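Notebook, viscosity bench, Lernham
January 2023

Continuing the yield stress work on the tomato base from Tapia. The November batch gave values that drifted with rest time and I want to know if that was the sample or the rheometer. Hélder thinks the vane was sitting too low in the cup. Checked the height stop: 2 mm out. Reset and locked.

Sample 2336, stirred by hand, left to stand under film. Vane lowered slowly, creep test first, then a stress ramp. The creep curves fan out where they should, but the lowest step is noisy and I would not quote it. Ramp repeated on a fresh portion. Do not reuse a sheared portion; it recovers only partly and the second reading is always low.

Serum separation is still a nuisance. Spun 200 g at 3000 rpm and decanted. Clear layer larger than Leonie had from the Hevside lot, same settings. Pectin is the first suspect. Asked Olaia for the hot break temperature, no answer yet.

Ketchup bottle on the plate, white table:

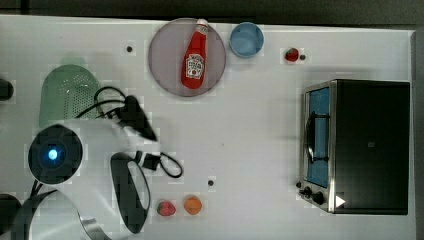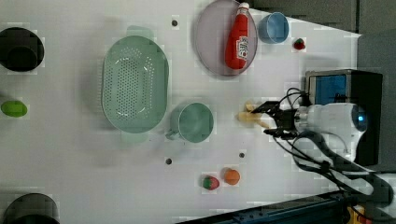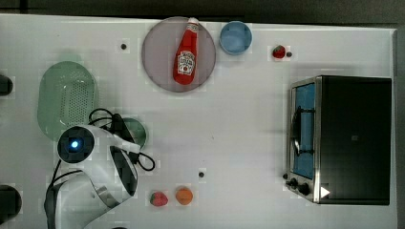

Wall slip next. The smooth cylinder reads well under the vane at low shear rates and the two come together higher up, so slip is the likely cause. The Sendetti software has a slip correction but it wants two gap sizes and we only have one bob that is not scratched. Urho has a roughened pair in his drawer. To borrow, and to measure the gap with the feeler set before believing the number engraved on the side.

Temperature log for the circulator has a gap overnight. Bath was at setpoint when I came in. Marking the first ramp as provisional.

To do:
Rerun the creep test with a longer rest.
Bostwick on the same jar, level the trough first (the left foot creeps).
Send the raw files to Hjalti in the old format, his script drops the header otherwise.
Order cup seals.

Density by pycnometer postponed. Air bubbles again, degassing under vacuum made the sample climb the flask. Try a gentler pull and a wider neck.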